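# A wall should have something on it

My neighbour in Flaldale has just had her front room painted for the third time in five years. It was grey, then a warmer grey, and it is now a colour called Wi, which she tells me is a sort of oatmeal that has been near a window. The decorator charged her £1,795, including the ceiling. I went round to admire it and admired the ceiling by mistake.

I have nothing against paint. Paint is quick and cheap to change your mind about, and my neighbour has a gift for changing her mind. But I have now sat in so many rooms the colour of porridge that I've begun to lose track of whose house I'm in. At Christmas I complimented Hae-won Ma on her new sofa. It was her old sofa, and it was also Gangadharan Pisharody's sofa, in the sense that they had both bought the same one from Jorolance in the same week and put it in front of the same wall.

So I would like to put in a word for wallpaper, and particularly for the kind with flowers on it, which polite people have spent thirty years steaming off.

## The case against, as it was put to me

I grew up in Stonham, in a house that had paper in every room including the one with the boiler. My mother chose it all, with no regard for what was in the room next door. You could stand on the landing and see four patterns at once, like a sample book left open in a draught. When I had a place of my own I painted everything white inside a week and felt extremely grown up. It was like living in a fridge, but a fridge with principles.

The arguments against pattern haven't changed much since then. It makes a room look smaller. It dates. It will put off buyers, those shadowy people for whom so many of us are apparently keeping house. It fights with the pictures.

The small-room argument is the one I hear most, usually from somebody standing in a small room. A small room painted white is a small room with nowhere to hide. You can see all four corners without moving your head. Put a busy paper up and the eye goes wandering about among the leaves, and it may be ten minutes before it gets round to noticing that the door won't open fully on account of the bed.

As for dating: of course it dates. So does grey. In fifteen years a grey room with one navy wall will place its owner as exactly as a pair of flared trousers, and with less to look at. Ingegerd Fagerlund, who lived for years in a flat with parrots up the hallway, used to say that the parrots had been out of fashion when she moved in and were out of fashion again when she left, and that there had been a lovely bit in the middle. I thought of her parrots a great deal when the new tenant painted them over. He did it in two coats and they came through after the first.
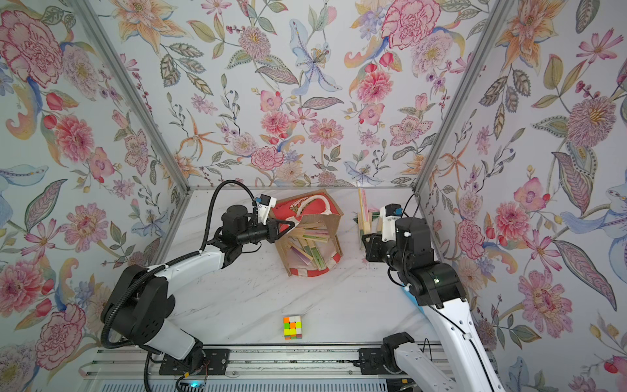 *Flowers on the wall, a white marbled top, and a box in red and wood.*

## What the flowers do

A painted wall asks to be looked after. It shows every mark. There is a smudge beside the light switch in my study, at the height of a hand, and I see that smudge a dozen times a day. It has become a sort of colleague. In the back bedroom, which is papered, there must be just as many smudges, and I couldn't find one if you paid me. There's a place by the skirting where Kyung-hwa Yoo's little boy once drew a stalk on a flower he felt was short of one. We found it two years later. It was a good stalk.

Then there is the business of being ill. Anybody who had measles in a papered room knows what I'm talking about. You lie there with nothing to do and the wall does it with you. You find the face, because there is always a face, and the place where the strips don't quite meet and a leaf turns into half of another leaf. You work out how far it is from one big bloom to the same big bloom again. I did a fortnight in bed one February with a paper of brown chrysanthemums and I could draw it now. I could not draw you a single thing about the walls of the rented rooms I had in my twenties, and I was in those for much longer and in rather better health.

It was Yoon-hee Hyun who pointed out to me that most of us will put up with flowers anywhere except the wall. We have them on plates and pyjamas. We will sit under a floral umbrella at a bus stop without a blush. Put the same roses round a dining room, though, and people lower their voices, as if an aunt had died.

## Some rules, since I'm being bossy

Go large. The timid little sprig is what gave the whole thing a bad name. From the far side of a room a small sprig looks like a rash, whereas a peony the size of a cabbage looks like a peony. You want the sort of pattern where the person who drew it plainly couldn't decide between the peonies and the lilies and so had both, with lilac, and leaves in a couple of greens to fill the gaps.

Do all the walls. The feature wall is a failure of nerve. It says that you would have liked a papered room but were talked down at the till. If three sides of you are surrounded by flowers, you may as well ask for the fourth.

Keep the ground pale if you're nervous. A bluish white with pink and orange on it will cheer up a north-facing room in a way that no quantity of oatmeal can manage. Keep the things in front of it plain, too. A table with a white top will do very well, and the flowers will get on with their work behind it. 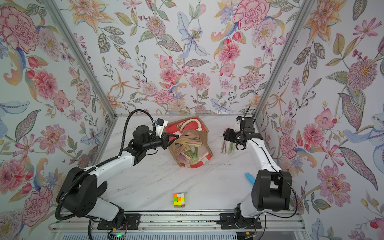 ## Hanging it

I ought to admit that I'm no use at this part. I have papered one room in my life, with Gangadharan on the ladder and me on the paste, and we reached the window before we discovered that one of us had been matching the top of the pattern and the other the bottom. There is a lily in that corner with two heads and no stem. We stood back from it for some time. Gangadharan said it might be a rare one.

Buy a spare roll. You'll be told you don't need it by the same people who told you to go with grey, and then somebody will move a wardrobe. Mine is on top of the cupboard on the landing, behind the suitcases, and I have patched from it twice.

My neighbour, meanwhile, is already unhappy with the oatmeal. She says it goes pink in the evenings. I lent her a book of samples on Wednesday, with a bus ticket marking a page of poppies, and she has so far got as far as the stripes.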